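Looking after small padlocks
Workshop notes – Firnwood Tool Library

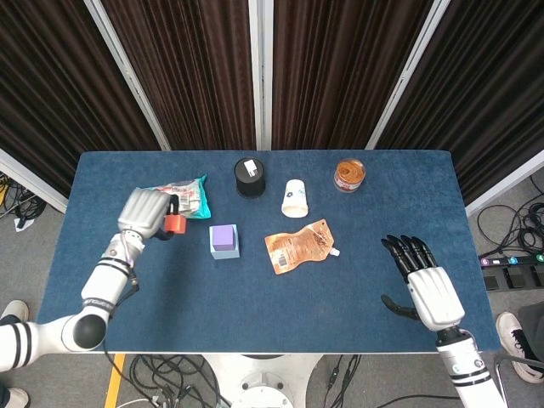
Reading time: 2 min

Most small padlocks that come back to the bench as faulty are dirty or dry. The cylinder has very little clearance, and a film of old oil mixed with pocket lint is enough to hold a pin out of place. The steps below apply to ordinary keyed padlocks with a pin cylinder. Combination locks are covered on a separate page.

Cleaning

Hold the lock with the keyway facing down and tap the body against a block of scrap wood. Blow out the keyway with short bursts of air. If the key comes out gray or sticky, flush the cylinder with a lock cleaner or plain contact cleaner, work the key in and out ten times, and wipe it after each pass. Repeat until the key stays clean. Leave the lock open and keyway down overnight.

Do not poke at the keyway with wire. A bent pin spring cannot be straightened in place.

Lubricating

Use a dry lubricant, either graphite or a PTFE spray that is marked as safe for locks. Pick one and stay with it. Graphite on top of a wet product turns to paste.

Graphite: one small puff in the keyway, then run the key several times.
PTFE: one short spray, wait two minutes, run the key, wipe the face.

The shackle needs its own treatment. Open the lock and put a single drop of light machine oil in each shackle hole, then open and close it a few times. Keep this oil away from the keyway. Wipe the shackle legs dry afterward or they will collect grit.

General-purpose penetrating spray will free a seized lock, but it leaves a residue that thickens over a winter. If you have used it, flush it out and relubricate dry.

Frozen locks

Warm the key, not the lock body. A key held in hot water for a minute, dried and inserted will usually clear light ice. Deicer works faster but strips the lubricant, so the lock has to be redone once it is indoors. Plastic-covered bodies should be kept away from any open flame.

Keys

A lock that works with one key and not the other has a key problem. Compare the two edge to edge against a light. Cut new copies from the least worn key, never from a copy of a copy. File off any burr on the shoulder with two or three light strokes and leave the cuts alone.

Write the key number in a notebook as soon as the lock is opened. Numbers stamped on soft brass wear away sooner than expected.

Storage

Spare locks should be stored closed, with the key on a separate ring. We use the small Totport bins, which hold 2 rows of locks and take a label on the front. The Lindo bins of the same size are deeper but the lids do not seal – fine for a heated room, poor for a shed.

Service interval

Indoor locks: once a year.
Outdoor locks, sheltered: twice a year. We do ours in July and again before the first frost.
Outdoor locks, exposed: every three months.

Of the 143 padlocks on our loan shelf, 115 were freed up by cleaning alone last season.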